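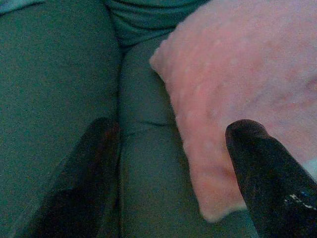 그림 1. 소파 위 분홍색 쿠션에 접근한 그리퍼, 손목 카메라 시점

가정환경 양팔 로봇 작업의 기록 및 안전 수칙 정리
Reltwood 조 최종 보고서

1. 과제의 범위
우리 조는 로봇이 쿠션을 집어 소파나 의자에 옮겨 놓는 작업을 맡았다. 처음 계획은 동작 성공률을 비교하는 것이었으나, 중간 점검에서 지도를 맡은 Clémence Leclerc 선생님이 기록 방식이 조원마다 다르다는 점을 지적했다. 같은 실패를 한 사람은 "놓침"으로, 다른 사람은 "재시도"로 적고 있었다. 그래서 5월부터는 주제를 바꾸어, 실제 가정과 비슷한 공간에서 작업할 때 지켜야 할 수칙을 만들고 그 수칙대로 기록했을 때 무엇이 달라지는지를 정리하기로 했다.

수칙의 초안은 수업에서 나누어 준 Vekum 점검표를 바탕으로 했다. 이 점검표는 고정된 작업대를 전제로 쓰여 있어서 가구가 있는 방에는 맞지 않는 항목이 많았다. 해당 항목은 지우지 않고 "해당 없음"으로 남겨 두었다.

2. 시작 전 점검
시작 전 점검은 두 사람이 한다. 한 사람이 항목을 읽고 다른 사람이 손으로 가리키며 답한다. 확인할 항목은 다음과 같다.
가. 비상 정지 버튼이 조작자의 손이 닿는 곳에 있는가
나. 팔의 이동 범위 안에 사람이 없는가
다. 바닥의 전선이 이동 경로를 가로지르지 않는가
라. 손목 카메라와 머리 카메라의 시각이 맞추어져 있는가
마. 대상 물체와 목표 위치를 기록지에 적었는가

다 항목은 두 번 고쳤다. 처음에는 "전선을 정리한다"라고만 썼는데, 어디까지 치워야 정리된 것인지 판단이 갈렸다. 지금은 이동 경로를 먼저 정하고 그 경로 위만 본다. 경로 밖에 있는 생활용품은 그대로 두어도 된다.

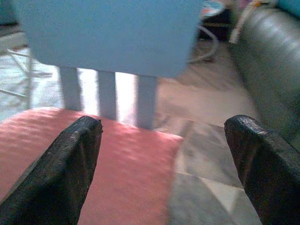

햇빛에 대한 항목도 나중에 추가했다. 창으로 빛이 들어오면 바닥의 밝은 부분에서 물체 경계가 잘 잡히지 않는다. 커튼을 치면 간단하지만 실제 집의 조건에서 멀어진다는 의견이 있어, 커튼은 그대로 두고 기록지에 "직사광 있음/없음"을 표시하기로 했다. 표시는 시작할 때 한 번만 하며, 도중에 빛이 바뀌면 비고란에 적는다.

3. 동작 중 수칙
팔 끝의 최고 속도는 초당 200mm로 제한했다. 부드러운 물체만 다루는 작업이므로 더 높여도 된다는 의견이 있었지만, 가구의 모서리나 다리에 닿을 가능성을 생각해 올리지 않았다. 조작자는 동작 중에 물체를 손으로 고쳐 놓지 않는다. 물체가 떨어지면 정지를 선언하고, 두 팔이 멈춘 것을 확인한 뒤에 들어간다.

양쪽 그리퍼로 함께 물체를 다룰 때는 케이블의 여유를 따로 본다. 팔을 안쪽으로 모은 자세와 바깥으로 벌린 자세에서 각각 확인하고, 당겨지거나 관절에 끼일 위치이면 시작하지 않는다. 조에서 가장 자주 빠뜨린 것이 이 확인이었다. 기록지의 칸이 뒷면에 있었던 탓이 커서, 개정판에서는 앞면 첫 줄로 옮겼다.

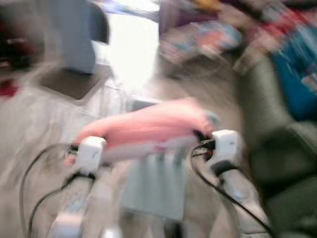 머리 카메라 영상이 흔들린 구간은 삭제하지 않는다. 초안에는 흐린 영상을 버린다고 되어 있었는데, 그렇게 하면 빠르게 움직인 구간만 골라서 빠지게 된다. 흐린 구간에는 표시만 하고, 분석에 쓸지는 나중에 정한다. 버리는 경우는 두 카메라 중 하나의 파일이 없거나, 시작 전 점검이 기록되지 않은 경우로 한정했다.

4. 기록 결과
전체 기록은 129건이고 그중 114건을 채택했다. 제외한 15건 가운데 대부분은 점검 기록이 없는 것이었고, 나머지는 파일 누락이었다. 동작의 성공 여부는 제외 기준에 넣지 않았다.

판정 용어는 "완료", "위치 벗어남", "놓침", "중단"의 4가지로 통일했다. "위치 벗어남"의 기준은 목표마다 다르다. 의자는 쿠션이 좌면 앞으로 조금 나와 있어도 스스로 얹혀 있으면 "완료"로 본다. 소파는 목표로 정한 방석 칸을 벗어나면 "위치 벗어남"이다. 이 기준은 Eugénie Fleury가 정리했고, 조원 전원이 같은 영상을 따로 판정한 뒤 어긋난 부분만 모여서 다시 논의했다.
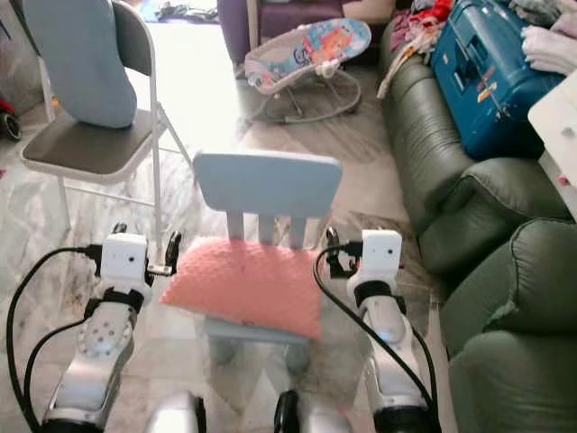

의자와 관련해서는 크기도 적어 둘 필요가 있었다. 어린이용 의자는 좌면이 낮아 팔을 아래로 뻗은 자세가 되므로, 성인용 의자에서 맞춘 접근 높이를 그대로 쓰면 안 된다. 기록지의 목표 위치 칸을 "의자"에서 "의자(어린이용)", "의자(접이식)"로 나누었다. 초기 기록에는 이 구분이 없어서 영상을 보고 다시 입력했다.

5. 남은 문제
수칙은 한 공간에서만 적용해 보았다. 같은 과목의 Elthorpe 조가 다른 방에서 써 보기로 했으나 일정이 맞지 않아 결과를 받지 못했다. 생활용품이 영상에 찍히는 문제도 다 정하지 못했다. 이름이나 주소가 보이는 물건은 시작 전에 치운다는 항목을 넣었지만, 옷이나 가방처럼 개인 물건인지 애매한 경우의 기준은 없다. 수칙 전문과 개정 전 기록지는 부록에 실었으며, 기록지 양식의 파일명은 Coste로 시작한다.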